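3. Study Setting and Materials

3.1 Households

The study was carried out in Fosstead, a town with cold, damp winters and a large share of older rental housing. We chose it because many homes there have no dryer and bedding is dried indoors for much of the year. Households were recruited through notices in two laundromats and through a mailing sent with the spring water bill. A total of 75 households completed the full diary period. Households were left out if they used a commercial laundry service for sheets, or if anyone in the home was under treatment for a skin condition at the time of enrollment.

Each household kept a bedding diary for 8 weeks, starting in March. Entries covered the date a sheet was put on, the date it was taken off, the wash setting, the drying method, and any night the bed was not slept in. The diary took up a single page per week and was filled in by whichever adult usually changed the bed. In all, 2,255 diary entries were returned. Entries with no removal date were kept for the analysis of drying method but were not used to work out the change interval.

3.2 Sheets

All households received two fitted sheets for the main bed in the home. Sheets were bought from one supplier, Rutkowska, in a single order so that weave and finish would be the same throughout. Every sheet was washed once before delivery, without softener, to remove the factory finish. Pillowcases and top sheets were not supplied, and participants went on using their own. We did not ask anyone to change how often they washed.

Detergent was not supplied either. An earlier pilot, in which all homes were given the same powder (sold locally as Grulel), had a high dropout rate, mainly among people who preferred liquid or unscented products. For the present study, participants wrote down the product they used on the inside cover of the diary. These were later grouped into powder, liquid, and other.

3.3 Home visits

A member of the study team visited each home twice, once in the second week and once in the last. Visits were set for late morning, after the bed had been slept in and before it was made up again for the night. Participants were asked to take blankets and pillows off the bed but to leave the fitted sheet as it was, without pulling it flat or tucking it in again (Figure 2).
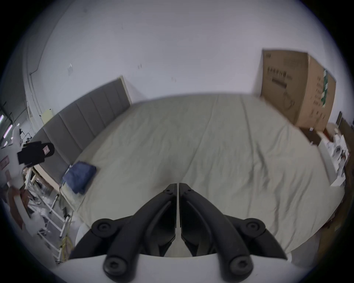
Figure 2. Bed with a pale fitted sheet in place and a folded navy-blue cloth near the left edge.

Creasing was scored by the visitor on the Ilis scale, which runs from smooth to heavily creased and is read while standing at the foot of the bed with the room's normal lighting on. The visitor then took a surface dust sample from the middle third of the sheet using a clean filter and a fixed number of passes. Filters were sealed in the room and labeled with the household code and visit number. Bedroom temperature and relative humidity were read from a small meter placed on a shelf or nightstand at the start of the visit and checked again at the end.

Where a bed was shared with a pet, this was written on the visit form along with the kind of animal. Pets were not a reason for leaving a household out, and the results in Section 4 are given both with and without these homes.

3.4 Drying method

Drying was sorted into four groups from the diary: outdoor line, indoor rack, radiator or heater, and machine. A sheet dried in more than one way was placed in the group where it spent the longest time. Laundromat dryers were counted as machine drying. Some participants moved from indoor to outdoor drying as the weather improved, and for this reason drying method was treated as a feature of each wash and not of the household.

3.5 Analysis

The main outcome was the number of nights between sheet changes. We compared this across drying groups with a mixed model that had household as a random effect and outdoor temperature, number of sleepers, and presence of a pet as fixed effects. Nights away from home were subtracted before the model was run. Crease scores and dust weights were handled in separate models with the same fixed effects. The analysis plan was filed before the last diaries were collected, and the one later change to it, the merging of the two heater categories, is noted in the appendix.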